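Teleop demos: is anyone getting a usable policy out of these?

January — posted by pakulach_fan
2 min read

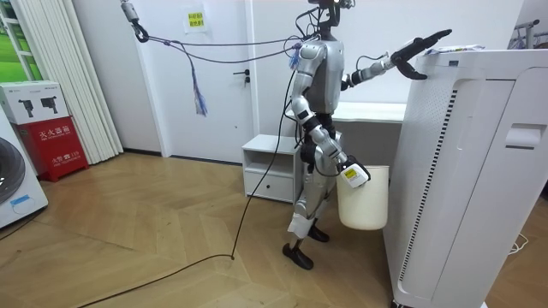

I keep seeing household tasks done by remote control and sold as progress. Carrying a bucket with a person on the controls tells me the person can carry a bucket.

skestix22:
Bit harsh. The demos are the training data. We recorded 700 on our Groltar setup and it picks up fine.

pakulach_fan:
Picks up what, the same bucket from the same spot?

skestix22:
Mostly — yes. We moved it to the next room and it did worse.

ekinci_dev:
Hand guiding gave us cleaner arm paths than the remote. Useless for walking though. I threw out nearly 50 takes for bad grasps.

pakulach_fan:
So post the failures too. I'd read that.

Contact | © Groltar Forum | Back to top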